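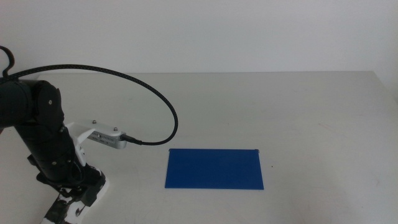 Silver-gray sensor module on its white bracket.

Questions I get about my sourdough mornings

I've been baking bread at home in Venthorpe for 7 years, and the same questions keep landing in my inbox. I finally put them all on one page!

Do I need a fancy oven?
Nope. Mine is a plain old Duman that came with the house and runs hot at the back. I turn the loaf halfway through and it comes out fine.

How much dough do you make at a time?
One batch is 805 grams, all in. I know it's an odd number – it started as a scribble on the back of an envelope and it fits my pan so well that I never rounded it off.

How long do you bake it?
I do 30 minutes with the lid on, then 20 with it off. If you like a paler crust, start peeking a little early.

My starter smells like nail polish. Is it dead?
Probably just hungry. Feed it twice a day for a few days and keep it somewhere cozy (mine lives on top of the fridge). If you see pink streaks or fuzzy mold, throw it out and start over. I've done that once and yes, I was sad.

Can I use all whole wheat?
You can, but expect a heavier loaf. I like half whole wheat and half bread flour, with an extra splash of water. The Zamgate flour from the mill shop is my favorite, though supermarket flour works too.

Why is my loaf gummy in the middle?
Most of the time it got sliced too soon. I know, I know, the smell is torture! Let it cool all the way down, which for me means going out for a walk. If it's still gummy, give the dough longer to rise next time.

Can I freeze it?
Sure, slice it first and it goes straight from the freezer to the toaster.

Do you sell your bread?
Only at the Vavance market in November, and I bring just what I can carry. Rye goes first, so come early if that's what you're after.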